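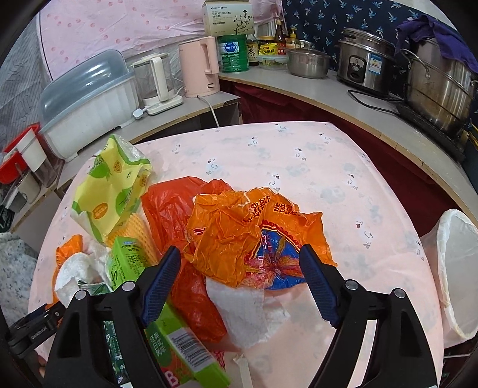 Web Publishing Basics, Handout 4: Child themes, and why I keep nagging you about them

Okay, so last time we got everybody's practice site up and running and you all picked a theme. Most of you went for Droswood, a few took Skandano, and Anouk Koster found one called Wukora that I had never heard of and now kind of like. Whatever you picked, the notes below work the same way.

What goes wrong

You install a theme, you want the headings a bit smaller, and somebody on a forum tells you to open style.css and change a line. You change it and it looks great! Then in March the theme gets an update, the update replaces the whole folder, and your line is gone. I did this on my first paying job. I had made 200 lines of edits over one winter and kept no copy (please keep a copy).

What a child theme is

A child theme is a small folder that sits next to the main one, which we call the parent. WordPress loads the parent as usual and uses the child for anything you want done differently. Updates only touch the parent folder, so your stuff stays where you left it.

Making one by hand

Go to wp-content/themes and make a new folder. Call it droswood-child, or whatever matches your theme. Put a file named style.css in it, and at the top add a comment block with two lines inside:

Theme Name: Droswood Child
Template: droswood

The Template line has to match the parent's folder name exactly, small letters and all. When I get a panicked email at 6 in the morning, it's nearly always this line.

Some parents load the child's stylesheet for you and some don't. If your colors refuse to change, add a functions.php file to the child and enqueue the stylesheet there. We'll type that one out together, so don't worry about memorizing it.

One odd thing about functions.php — it does not replace the parent's copy. Both get loaded, the child's first. Template files such as header.php or single.php do get replaced, so copy over only the ones you plan to edit.

When you don't need one

If all you want is a few CSS tweaks, the Additional CSS box is fine, and it survives updates too. Just remember it belongs to the theme that's active, so switch themes and it looks like it vanished (switch back and there it is).

For next class

Make the child, activate it, and change the link color. Then bring me one template file from your parent theme that you'd like to edit, with a sentence or two on what you'd change. Skandano people, look in the folder called parts first.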